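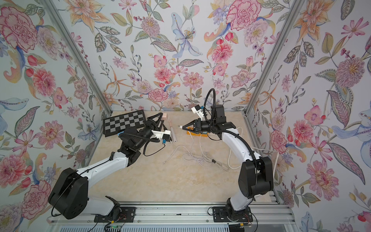
The two-arm bench at the Treloar open day, 1st September.

Was the Treloar demo the real thing or a bit of theatre?

Posted by Atieno Simiyu

I went to the open day at the Treloar workshop in Rultport and came away with more doubts than I took in. The main draw was the bench with two arms in a little walled booth, flowered wallpaper on three sides, checkerboard and a few odds and ends on the table. The young fellow running it told us the arms "work out for themselves" what to pick up. I watched three goes. Two went fine, and on the third he reached over and pressed something and said it needed a reset.

The handout says 58 successes out of 70. It doesn't say successes at what. Putting a block down near a pen? Coiling a cable? I asked and was told "a mix of tasks", and then the next group came through.

Our makers' club is being asked to put money toward a similar setup from a firm called Gustico, and the people in favour keep pointing to this demo. Has anyone here seen it up close and knows whether someone was steering from behind the curtain? I don't mind if they were. I'd like to be told.

Tatu Kinyua

I was there in August for the members' preview, so a slightly different day, but it sounds like the same talk. I don't think you were fooled, but I don't think you were told much either.

Each arm has a camera bracket on the wrist, so the thing at least has a way of looking at what its gripper is near. Fair enough. That doesn't tell you who is deciding. A person working a second pair of arms in the next room would give you much the same show, and the cameras would still be there. When I asked, they said the preview was half and half: the first runs were driven by hand and the later ones weren't. No sign on the bench said which was which.

As for 58 out of 70, ask for the list. If they have a number they have a sheet it came from. I'd want to see how far the objects were moved between tries and who called it a success. Ask what happens with plain walls too. If it has only ever practised in front of those flowers, your club room might be a colour it has never met.

I would not put club money in on the strength of an open day. Ask Gustico to bring one over and let your own members set the table.

pondis_regular

went with my kids, they loved it. the cables were a mess though and I wouldn't want it in my garage. parking was 14 dollars which nobody mentioned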